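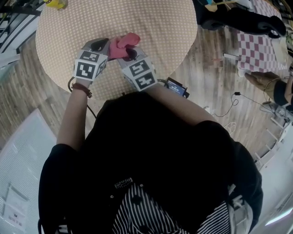 Why do small cloths take people so long to fold? Mostly they get folded, shaken out and folded again before anyone is happy with the edges.

Figure 3. A pink cloth gripped in both hands over a round table.

22nd December, by the Durgate Household Linen Project

4.2 Bunching before the fold

I came into this part of the study thinking the fold itself would be the interesting bit (I had a whole coding sheet ready for it!), and then I spent most of June looking at what comes first. People bunch. They gather the cloth up between their hands, hunt for a corner, let go of half of it and start over. Figure 3 shows a bunched cloth with one folded end sticking up, and I coded that as "gathered, end free," my favorite category and also the messiest.

We had 84 folding sessions from the homes in Tanville, and I went through every one of them twice. Pauses while looking for a corner lasted up to 30 seconds, which felt endless on playback. Round tables were harder to code than square ones, too. With a straight edge, people line the hem up against it and get going, but a round top gives them nothing to match, so they tend to hold the cloth up in the air and square it by eye. I didn't control for tablecloths, and I wish I had, as a covered top drags a bit more than a bare one. Section 4.3 picks up with napkins.

Related items
Hem first or corner first? Notes from Tanville
Tea towels in the Nguyen drying trials
Storing table linen in small kitchens

Contact | Copyright Durgate Household Linen Project | Back to top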